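Why do clothes crease?

Pull a T-shirt out of the bottom of your drawer and it probably looks like a road map. Mine always does! I'm a grown-up and I write about science for a living, and I still stuff things in drawers. So let's find out what's going on in there.

Start with cotton. If you could shrink down really, really small and stand on a cotton thread, you'd see it's made of lots of skinny fibres twisted together. Each fibre is built from long chains called cellulose (say it SELL-you-lohs). The chains lie side by side and hold on to each other with weak little bonds, a bit like kids holding hands in a line.

When you scrunch a shirt, some of those hands let go. The chains slide along and grab a new partner, and now they're holding the cloth in its bent shape. There's your crease.

Water makes it much easier for the hands to let go. That's why a damp shirt left in a heap dries all crinkly, and why my friend Weronika Głowacki shakes everything out hard (whack!) before it goes on the line.

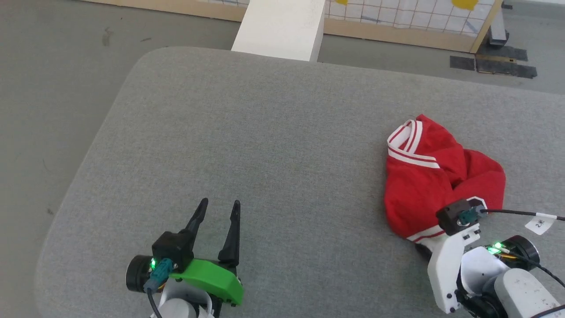

So how does an iron fix it?

Heat gets the chains wriggling, and steam helps them let go. The iron presses the cloth flat while they're loose, then it cools and they hold hands again, only this time in nice straight rows. Same trick as the crease, just backwards.

Do all clothes do it?

Nope! Linen is terrible for it, even worse than cotton. Wool is springy and mostly bounces back to its old shape. Polyester is a kind of plastic and doesn't soak up much water, so your footy shorts can live in a bag all week and come out fine.

Try it at home

Find two old cotton hankies the same colour. Dampen one and leave the other dry. Scrunch each into a tight ball, pop a rubber band around it and leave them both for 8 hours, or overnight. Then open them up and see which one has the deeper creases. You could try a woolly sock next!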